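Iulian Vasiliu
ok robot people, a small thread on how I lost a whole afternoon to one cable

So the left arm on our two-arm bench started faulting in June. Always the elbow, always an overcurrent stop, and only when it reached for the lid of the storage box. Right arm, same code, perfectly happy!

I blamed the motor first. Swapped it. Ran 30 cycles, all clean, bragged about it to Luminița, went for coffee. Came back to a dead stop on cycle 31 with the gripper pushing down on the table. Great.

Then I blamed my code (fair guess, it's usually my code) and lowered the speed to 70 percent. It still faulted, just slower, so now I had time to watch it happen.

And there it was. With the wrist rolled past 145 degrees, the slack by the gripper caught on the edge of the lid and pulled tight. The elbow fought it until the driver gave up. I'd been clearing the fault and hitting go again all day, which is dumb, please don't do that. Yi-an had her hand in there moving test tubes between runs.

New rules on the bench: power off before anybody reaches in, and 2 faults in a row means we stop and look. Wrist roll is capped in software for now. I still want to reroute the gripper cable, so if you've got a tidy way to do it on a small arm, send pics
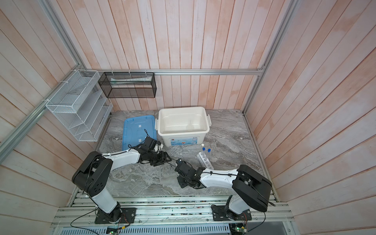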